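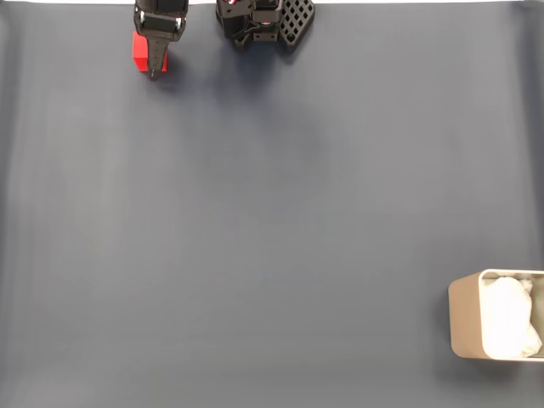
Controller and perception release check, two-arm bench cell
Site: Rivine lab, bench 5
Software: Vamton motion stack, build 1491, with the Khasawneh planner plugin
Reason for check: planner update, before unattended runs
Result: passed with two open items

Marks used: OK, OPEN, N/A. Comments are by the person doing the check.

1. Startup and configuration

1.1 Build number on the controller matches the release note. OK
1.2 Both arms load their own calibration file. OK
Comment: The names differ by one letter. Read the whole name, the log viewer shortens it.
1.3 Joint limits in the config match the limits on the drives. OK
1.4 Old planner plugin removed from the search path. OPEN
Comment: It is still installed. The new one loads first, so nothing breaks today, but a clean restart from the backup image would bring the old one back.

2. Perception

2.1 Table plane fit is within tolerance at all four corners. OK
2.2 Red block is detected with the gripper directly over it. OK
Comment: The finger hides part of the block in the overhead view, with red left on both sides of it. The detector used to return two small blocks here. With the merge step on, it returns one.
2.3 Shadows are not added to the obstacle map. OK
Comment: Tested with the second arm parked at the top of the table. Its shadow reaches toward the middle of the surface and was the main source of false obstacles in the last build.
2.4 Container pose is stable when only part of it is in view. OPEN
Comment: The tan container at the lower right runs out of view on one side. Yaw jumped on 7 of 23 detections. The rounded corner gives the fit very little to hold on to. Position was fine.
2.5 White cloth in the container is labeled as contents, separate from the rim. OK
Comment: The cloth mounds a little above the rim. Rim height is now read from the outer wall.

3. Planning

3.1 Planned path from block to container clears the parked arm. OK
Comment: The collision model for the lattice plate is a solid triangle. Leave it that way – the open grid version slowed the planner down and gained no room.
3.2 Planner reports failure when no path exists. OK
3.3 Replan is triggered when the target pose moves. OK
Comment: See 2.4. A yaw jump counts as a move, so expect extra replans until it is fixed.

4. Control and stop behavior

4.1 Emergency stop halts both arms, whichever arm has the active task. OK
4.2 Gripper force limit is read back after it is set. OK
4.3 Loss of the camera stream pauses motion. OK
4.4 Resume needs a keypress at the console. OK

5. Logging

5.1 Run logs copy to the Sotatden share. OK
5.2 Detector and controller clocks agree. OK
5.3 Arm serial port log. N/A

Follow-up

1.4 Remove the old plugin and rebuild the backup image by Friday.
2.4 Hold container yaw fixed in the task file. Repeat section 2 once the fit is changed. Attended runs only until then.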